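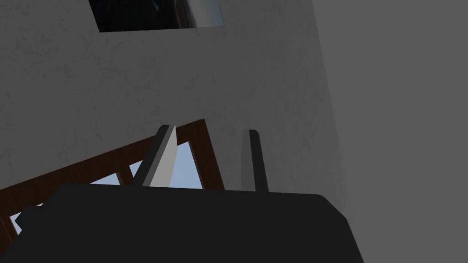 Figure 7.1 A gray wall with a mottled, plaster-like finish and a window opening near the top, from a computer-rendered model.

Chapter 7
Plaster and Render: Walls That Breathe

What you will learn in this chapter
How lime, gypsum and cement binders set
Why moisture moves through a wall, and what happens when it is trapped
How to choose a coat that suits the wall behind it
How to read a survey report for signs of failure

Before you begin, review the section on capillary action in Chapter 3. You will also need the table of binders in Appendix B.

In March, the owners of a three-story house on Skála Street asked for a second opinion on their front room. The paint had come off the lower part of the outside wall twice in four years. The first contractor had blamed the paint and the second had blamed the gutters. Annelies Van Hecke, the surveyor who took the job, drilled a small core from the wall and found soft brick behind a hard cement coat. Rain was getting in through hairline cracks in the coat and could not get out again the same way. It left through the inside of the room, carrying salts with it.

Her report ran to 49 pages, and parts of it are used in the exercises at the end of this chapter. The case is an ordinary one. Many older masonry walls were built to take in some water during wet weather and give it up when the weather turned dry. The outer coat was part of that cycle. When a lime coat is replaced with a dense one, the cycle is interrupted, and the trouble often shows up somewhere other than where the water got in.

7.1 What a coat is made of

Every plaster or render has three parts: a binder, an aggregate and water. The binder holds the coat together. The aggregate, usually sand, gives it bulk and limits shrinkage. Water makes the mix workable and, with some binders, takes part in the setting.

The word plaster is used in this book for coats on inside walls and ceilings. Render is used for coats on outside walls. In the United States the outside coat is more often called stucco, and you will see all three words on drawings and product sheets.

Non-hydraulic lime sets slowly by taking up carbon dioxide from the air. It stays fairly soft and lets water vapor pass. Hydraulic lime sets partly by reacting with water, so it can harden in damp conditions. Portland cement also sets by reacting with water, but the result is much harder and stiffer. Gypsum sets fast and gives a smooth finish, but it softens when it stays wet and is kept to dry inside walls.

7.2 Strength is not the only measure

Students often assume that the strongest coat is the best one. A useful rule for layered work is that each coat should be no stronger than the one behind it. A strong coat over a weak base shrinks as it cures and pulls at the surface below. It may then crack or come away in sheets.

Van Hecke's report recommended taking off the cement coat by hand, leaving the wall open to dry, and applying a lime render in three coats. The drying period was the part the owners objected to. We will return to their objection in Section 7.6, where you will work out a drying schedule from her moisture readings.

Key terms: aggregate, binder, capillary action, carbonation, hydraulic lime, render, vapor permeability

Check your progress
1. Name the three parts of any plaster or render.
2. Explain why gypsum is not used on outside walls.
3. In the Skála Street house, why did new paint fail to solve the problem?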